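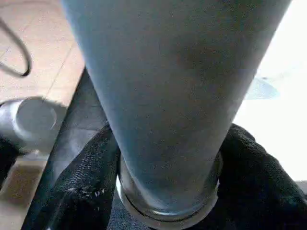

The Regional Jet That Was Supposed to Save Brernbridge

Drasex has been promising its 56-seat commuter aircraft for so long that Brernbridge airport has already repainted the gate for it. The airline says the plane will burn less fuel than the old turboprops on the Lozano run. Less than which turboprops, and how full, the brochure does not say.

Ursina Kälin flew regional routes for 18 years and has read the brochure twice. "They quote range with no bags," she told me. "I never had a flight with no bags." 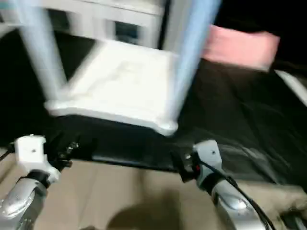
Her bigger doubt is the runway. Drasex claims the jet can leave Brernbridge fully loaded in summer, and the test flights it points to were flown in February.

Kyung-hwa Ki, who handles route planning for the airline, calls that a fair question and says hot-weather figures are coming. They were coming last year, too. Meanwhile the timetable lists 23 departures a week – on an aircraft that has yet to carry a paying passenger.

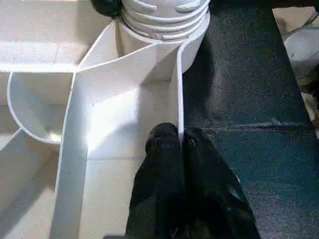
White plastic compartments beside a ribbed cylinder.

Fares to Lozano go on sale next month. Kälin says she will take the bus.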